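Mur de briques courbe

Un mur de briques courbe est un ouvrage de maçonnerie dont le tracé en plan suit un arc de cercle, une ellipse ou une ligne sinueuse. On le rencontre dans les silos, les puits, les cages d'escalier, les absides et, depuis le XXe siècle, dans de nombreux intérieurs publics ou domestiques.

Principe

La courbure augmente la stabilité de la paroi. Un mur droit et mince résiste mal au renversement et demande des contreforts ou des chaînages ; un mur cintré trouve une partie de sa raideur dans sa forme. Le mur ondulé, dit aussi mur serpentin, pousse ce principe assez loin pour qu'une seule épaisseur de brique suffise à une clôture de jardin.

Le rayon admissible dépend du format de la brique et de l'appareil choisi. En panneresses, les briques droites forment une suite de facettes et les joints verticaux s'ouvrent du côté extérieur. En boutisses, la face visible est plus courte et l'arc paraît plus régulier. Pour les petits rayons, on emploie des briques taillées en coin ou moulées à la demande.

Mise en œuvre

Le maçon trace l'arc au sol à l'aide d'un compas à verge ou d'un gabarit en bois. Chaque assise est contrôlée au gabarit, puis au niveau et au fil à plomb en plusieurs points, car le cordeau tendu ne sert à rien sur une paroi courbe. Les écarts se corrigent avant la prise du mortier. 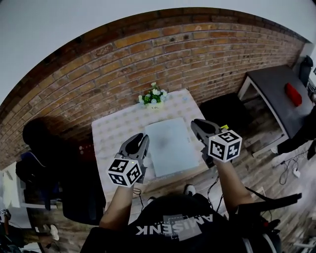 Le jointoiement demande un soin particulier. Sur la face convexe, les joints verticaux s'élargissent et prennent davantage de mortier ; sur la face concave, ils se resserrent. Un joint légèrement en creux atténue cette différence, tandis qu'un joint affleurant la souligne. La lumière rasante accentue les facettes — ce défaut est parfois recherché pour son effet décoratif.

Exemple de la halle Oberholzer

La halle Oberholzer, à Stullstead, est un ancien séchoir à grains entouré d'une paroi semi-circulaire en brique rouge. Sa restauration, dirigée par l'architecte Cyrill Pfister, a porté sur 156 mètres carrés de parement. L'équipe a remplacé 600 briques gélives par des pièces moulées au format d'origine et refait les joints à la chaux sur les 3 assises inférieures. Les travaux se sont achevés le 30 avril 2021.

Le relevé préalable, établi par Mohcine Chraibi, avait montré que le rayon variait d'une travée à l'autre. Cette irrégularité a été conservée.

Entretien

Les désordres les plus courants sont l'éclatement dû au gel, les efflorescences et les fissures verticales à la jonction avec un mur droit. Un joint de dilatation placé au raccord limite ces dernières.

Voir aussi

Appareil (maçonnerie)
Mur serpentin
Voûte
Brique moulée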